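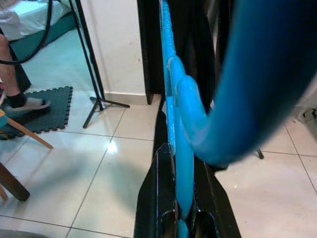

Ticket 666: gripper loses its hold on long parts, left finger only
Opened by: Tatiana Kratochvíl
Board: Jorau arm builds, home and shared workshop
Status: open, then closed, then open again (sorry)

Hi all, me again with the arm in the spare room. The short version is that my gripper closes fine, reports closed, and then about a second into any lift the left finger backs off a hair and the part starts to tilt. Short parts don't care. Long ones swing like a pendulum, and by the time the arm reaches the drop spot they're pointing somewhere completely different from where I picked them up.

Setup, so you don't have to ask: Jorau arm, the two-finger gripper, wrist camera, controller board from Weseck with whatever firmware was on it in August when I bought it. Power comes from the bench supply. I'm running the stock pick routine with my own waypoints — nothing fancy, pick up, lift, turn, put down.

What I tried first:

Restarted everything. No change.
Swapped the left and right finger servos over. The problem stayed on the left! So I'm pretty sure the servo is fine.
Cleaned the finger faces with alcohol. A tiny bit better for two or three picks, then the same again.
Closed the gripper on nothing and pushed on the left finger by hand. It gives. The right one doesn't.

Log from a bad lift, typed out because my copy and paste is being weird:

grip cmd 3000
grip reached, hold on
lift start
left pos drift, 3
hold refresh skipped
lift end

That "hold refresh skipped" line shows up on every bad lift and on none of the good ones, for whatever that's worth.

Reply from Norbert Urban

Does the drift happen if you close on a part and just leave it there, no lift? If it only happens when the arm moves I'd look at the supply before anything else. The shoulder pulls a lot when it starts and the gripper is last in line on that board.

Reply from Tatiana Kratochvíl

Good question, tried it just now. Closed on a long part, left it alone, went and made tea, came back and it was still straight. So yes, only when the arm moves. I put a meter on the gripper connector and there's a dip when the shoulder kicks in, but my meter is slow and cheap so I don't trust the number enough to write it down here.

Reply from Blažena Danko

I had this on mine at the Drovidley workshop. Two separate things for me. One was the supply, like Norbert says. The other was the little horn screw on the left side, which had backed out maybe half a turn. Finger looks solid, feels solid if you wiggle it up and down, but push it sideways and it moves. Take the cover off and check before you buy anything.

Reply from Tatiana Kratochvíl

Blažena!!! It was loose. Not hanging out or anything, but I got most of a turn on it before it was snug. I swapped the servos and never thought about the horn, which I'd put straight back on the same way both times (I know, I know). Put a dab of threadlocker on it, let it sit overnight, and the sideways play is gone.

Ran it again this morning with long parts. Much better. I'm going to close this.

Reply from Tatiana Kratochvíl

Reopening. It's a lot better but I still get the tilt now and then, always on the first lift after the arm has been parked. The log still says "hold refresh skipped" on those. So one problem fixed and one still there, I guess?

Reply from Kamil Doležal

The skipped refresh is the board restarting its gripper channel after a voltage dip. It comes back up holding the last position it read, which may be slightly open. Two options: run a separate feed to the gripper, or change the acceleration on the shoulder so it doesn't jump. Try the second one first, it's free. Also bump your grip command a little, 3,000 is on the soft side for anything long.

Reply from Tatiana Kratochvíl

Okay, did both. Shoulder acceleration cut in half, grip command up to 3,312 (I went up in small steps and that's where the part stopped creeping, I have no better reason for the number). The first lift after parking is now fine and the skipped line hasn't come back all afternoon. The arm is slower off the mark, which I can live with.

I'm still going to run a separate feed to the gripper, because I want my speed back. Otakar Bednárik has a spare Jelínek converter he says I can have if I pick it up. Leaving the ticket open until that's wired in. If anyone knows which pins on the Weseck board are safe to cut the gripper supply from, please shout — the diagram I have is for the older version and the connector is turned the other way.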